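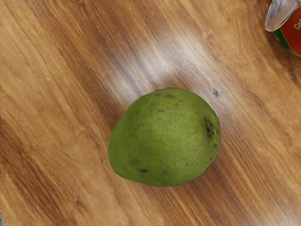 The first surprise in a robot budget is how small the robot is. Not on the floor, on the spreadsheet. When Nillel, a grocery packing company with 148 people on its payroll, started planning its first automated packing station, the arm came to 40 percent of the total. The other 60 went to the things around it: the gripper, the cameras, the guarding, the wiring, the training and a great deal of simulation.

It's the simulation money I want to talk about, because it's the most fun line in the whole plan and the one buyers used to cross out first.

Nillel's problem is the mixed order. A pear, an apple, a couple of cans, a carton of juice, all headed for the same basket. A person does this without thinking. A machine has to find each thing, decide how to hold it and let go without bruising anything, and a piece of fruit is a tougher customer than a can because no two have the same shape. So before anyone signed for hardware, the company paid Starnano, a small integration shop, to build the job on a computer and let a virtual arm have at it.

The fee covered 11 weeks of work. In that time the team could swap grippers in an afternoon, move the table, change the lighting, lay a can on its side, and do it all again the next morning. Try that with steel! They looked at two-finger grippers and suction cups, and they tried cameras with a long view of the table as well as close ones looking straight down at the fruit.

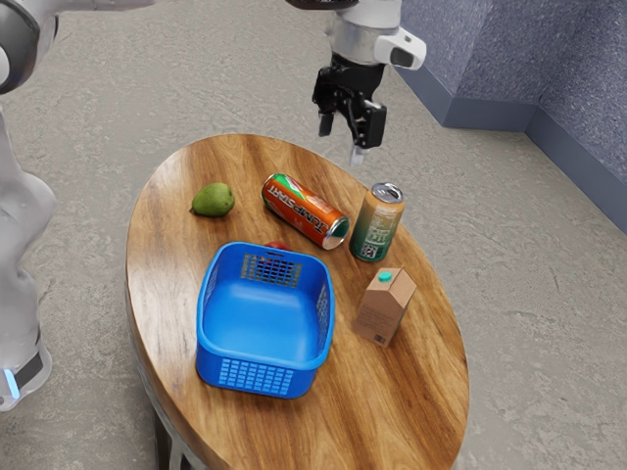 What came out was a shopping list with reasons attached. The longer arm that everybody had assumed they needed dropped off it. A second camera went on. The suction system stayed as an option, priced separately, for the day Nillel wants to handle flat packs. And the wish list got a date next to each item, so the finance people could see what had to be bought now and what could wait until next year.

If you are putting together a plan like this, a few things are worth borrowing. Ask for the simulation files as part of the contract, in a format another shop can open. Get a price for spare fingers and pads - they wear, and they are often quoted late. Put your own packers in the room when the virtual runs are shown. At Nillel they spotted a basket placed too far from the belt almost at once. And leave money for the second round of testing, on real tables with real produce.

The first real station is planned for August at the Wullivholm warehouse, on a single line to start with. Orders for the arm and the guarding have gone out, and the basket position is still being argued over.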